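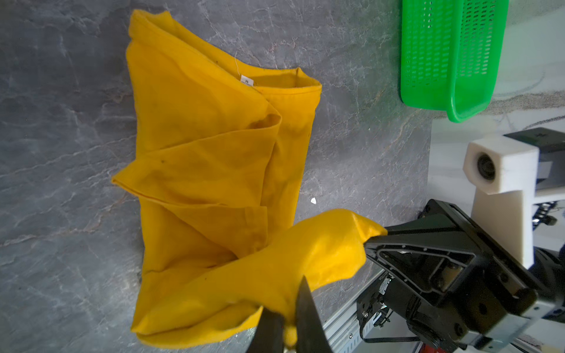

*대리석 무늬 상판 위에 반쯤 접힌 노란 옷.*

# 집에서 옷 노랗게 물들이기: 양파 껍질 염색, 제가 하는 순서대로

양파 껍질 염색을 시작한 건 순전히 카레 때문이에요. 흰 티셔츠에 카레를 쏟았는데 얼룩이 죽어도 안 빠지길래, 그럼 통째로 노랗게 만들어 버리자 싶었거든요. 첫 결과물은 솔직히 보리차 색이었습니다. 그 뒤로 몇 년째 냄비를 끓이고 있고, 이제는 원하는 노랑에 꽤 가깝게 나와요(꽤 가깝게요, 똑같이는 아니고요).

블로그에 염색 얘기를 띄엄띄엄 올렸더니 순서를 한 번에 볼 수 있게 정리해 달라는 댓글이 많아서 적어 봅니다. 면이랑 린넨 기준이고, 울이나 실크는 맨 끝에 조금만 적을게요.

## 준비물

- 염색할 옷 (면 100% 추천)
- 마른 양파 겉껍질, 옷 무게와 같은 양
- 백반
- 탄산소다(워싱소다)
- 중성세제
- 큰 스테인리스 냄비 하나, 요리에 안 쓰는 걸로
- 체나 삼베 주머니
- 긴 집게, 고무장갑
- 주방저울
- 백반 녹일 유리 비커나 내열컵

냄비는 꼭 따로 두세요. 양파 껍질만 끓일 때야 괜찮아 보여도 백반이 들어가는 순간 국 끓이는 냄비로는 못 돌아갑니다. 저는 중고로 산 들통을 쓰고 있고, 비커는 Durán이라고 적힌 걸 벼룩시장에서 건져 왔어요. 꼭 비커일 필요는 없는데 눈금이 있으니까 편하더라고요!

양파 껍질 모으는 게 사실 제일 오래 걸려요. 저는 현관 옆에 종이봉투를 걸어 두고 요리할 때마다 넣습니다. 비닐봉투에 모았다가 곰팡이가 핀 적이 있어서 그 뒤로는 무조건 종이예요. 급하면 동네 채소 가게에 물어보세요. 양파 상자 밑바닥에 깔린 껍질을 봉투째 안겨 주시는 경우도 있어요.

## 1. 옷 무게부터 재기

마른 상태에서 잽니다. 이번에 물들인 건 면 옷 두 벌인데 합쳐서 414g이 나왔어요. 그러면 양파 껍질도 414g이 있으면 되는데, 이게 숫자로 보면 별거 아닌 것 같아도 껍질이 워낙 가벼워서 부피가 어마어마합니다. 들통에 꾹꾹 눌러 담아야 해요. 껍질이 모자라면 색이 연해지는 것뿐이니까 너무 걱정하지 마시고요. 연한 레몬색도 예쁩니다.

제 염색 노트는 Zendelik이라는 이름이 붙어 있어요. 별 뜻은 없고 공책마다 이름을 지어 주는 버릇이 있어서요. 여기에 옷 무게, 껍질 무게, 끓인 시간, 매염제 양을 매번 적고 자투리 천을 한 조각씩 붙여 둡니다. 귀찮아도 이건 꼭 하세요. 마음에 드는 색이 나왔는데 어떻게 했는지 기억이 안 나면 정말 속이 쓰립니다.

## 2. 정련: 제일 지루하지만 건너뛰면 안 되는 단계

새 옷에는 풀기가 있고 입던 옷에는 섬유유연제랑 피지가 남아 있어요. 이걸 안 빼면 색이 구름처럼 얼룩집니다.

1. 냄비에 물을 넉넉히 붓고 탄산소다 두 큰술, 중성세제 한 작은술을 풉니다.
2. 옷을 넣고 약하게 한 시간 끓입니다.
3. 불을 끄고 그대로 식힙니다.
4. 미지근한 물로 거품이 안 나올 때까지 헹굽니다.

깨끗해 보이던 흰옷에서 누런 물이 나오는 걸 보면 좀 충격이에요. 물색이 너무 진하면 한 번 더 끓이세요.

## 3. 백반 매염

매염은 색소가 섬유에 잘 붙도록 미리 다리를 놔 주는 과정이에요. 양파 껍질은 매염 없이도 색이 들긴 하는데, 백반을 쓰면 노랑이 훨씬 맑아지고 빨아도 오래 갑니다.

백반은 마른 옷 무게의 10~15% 정도로 잡으면 돼요. 뜨거운 물에 먼저 완전히 녹인 다음 큰 냄비 물에 섞으세요. 가루가 옷에 바로 닿으면 그 자리만 진해집니다. 옷을 넣고 따뜻하게 한 시간 유지한 뒤, 불을 끄고 하룻밤 담가 둡니다. 저는 저녁 먹고 시작해서 아침에 꺼내요. 가루를 덜 때는 창문을 열고 마스크를 쓰시고요.

## 4. 염액 우리기

양파 껍질을 냄비에 넣고 잠길 만큼 물을 붓습니다. 끓기 시작하면 불을 줄여서 한 시간. 십 분만 지나도 물이 진한 주황빛이 되는데, 거기서 멈추지 말고 끝까지 우려 주세요.

냄새는요, 음, 양파 수프를 끓이다가 잊어버린 집 냄새가 납니다. 저는 싫지 않은데 같이 사는 사람들 생각은 다를 수 있어요. 빨래 널어 둔 날은 피하세요!

다 우렸으면 체에 걸러서 껍질을 건져 냅니다. 작은 부스러기가 남으면 옷에 달라붙어서 갈색 점이 생겨요. 저는 두 번 거릅니다.

## 5. 물들이기

매염한 옷을 가볍게 헹구고, **젖은 상태로** 염액에 넣습니다. 마른 옷을 넣으면 물이 먼저 닿은 데가 진해져요. 지퍼나 단추는 잠그지 말고, 주머니가 있으면 뒤집어서 속까지 물이 들어가게 해 주세요.

그다음은 팔 운동입니다. 처음 십오 분은 계속 저어야 해요. 옷이 공기를 머금고 둥둥 떠오르는데, 떠오른 부분만 연하게 남거든요. 집게로 눌러서 공기를 빼 주고, 접힌 자리를 수시로 펴 주세요. 그 뒤로는 오 분에 한 번씩만 뒤적여도 됩니다.

시간별로 제 경험은 이래요.

| 담근 시간 | 색 |
|---|---|
| 10분 | 레몬색 |
| 30분 | 개나리색 |
| 1시간 | 황금색 |
| 하룻밤 | 호박색, 가끔 갈색 기운 |

젖은 옷은 마른 옷보다 한두 단계 진해 보입니다. 냄비 안에서 '딱 좋다' 싶으면 마르고 나서 연해요. 저는 '좀 과한데?' 싶을 때 꺼냅니다.

## 6. 헹구고 말리기

찬물로 맑은 물이 나올 때까지 헹구고, 약하게 탈수해서 그늘에 널어요. 햇볕에 널면 어깨선부터 바랩니다. 12월에 베란다에 널었을 때는 마르는 데 이틀이 걸렸는데 색은 제일 고르게 나왔어요. 우연인지 아닌지는 아직 모르겠습니다.

다 마르면 바로 빨지 말고 며칠 두세요. 저는 일주일쯤 옷장에 넣어 뒀다가 첫 세탁을 합니다. 세제는 중성으로만요. 알칼리성 세제로 한 번 빨았다가 노랑이 흙색으로 바뀐 적이 있어요.

## 망했을 때

**얼룩이 졌어요.** 정련이 모자랐거나 젓는 게 모자랐거나 둘 중 하나예요. 같은 염액에 다시 넣어서 더 진하게 가면 웬만큼 가려집니다. 그래도 보이면 아예 실로 묶어서 홀치기로 바꿔 버리세요.

**카키색이 됐어요.** 철 성분 때문일 가능성이 커요. 코팅이 벗겨진 냄비나 녹물이 범인입니다. 근데 카키도 꽤 멋있어요.

**봉제선만 하얘요.** 실이 폴리에스터라서 그래요. 면 옷도 재봉실은 합성인 경우가 많고, 이건 식물 염색으로는 못 바꿉니다. 저는 스티치가 도드라지는 게 오히려 좋아서 그냥 입어요.

**너무 연해요.** 말린 다음 새 염액에 한 번 더 담그세요. 한 번에 오래 담그는 것보다 두 번 나눠 담그는 쪽이 깊은 색이 나더라고요.

## 울과 실크는

색이 훨씬 빨리, 진하게 듭니다. 대신 팔팔 끓이면 울은 줄어들고 실크는 광택이 죽어요. 김이 살살 오르는 정도로만 유지하고, 정련할 때 탄산소다는 빼세요. 뜨거운 데서 바로 찬물로 옮기는 것도 금지! 냄비째 식혀야 합니다. 저는 이걸 모르고 조끼 하나를 인형 옷으로 만들었어요.

## 남은 염액

한 번 쓴 물에도 색이 꽤 남아 있어요. 저는 손수건이나 양말을 넣어서 마지막까지 뽑아 먹습니다. 냉장고에 두면 사나흘은 가는데, 반드시 이름표를 붙이세요. 색이 영락없는 홍차거든요.

다음에는 같은 염액에 쪽물을 겹쳐서 초록을 내 보려고 해요. 껍질 봉투가 지금 반쯤 찼으니까 두 달쯤 걸릴 것 같네요. 해 보신 분 계시면 쪽을 먼저 하셨는지 양파를 먼저 하셨는지 댓글로 알려 주세요!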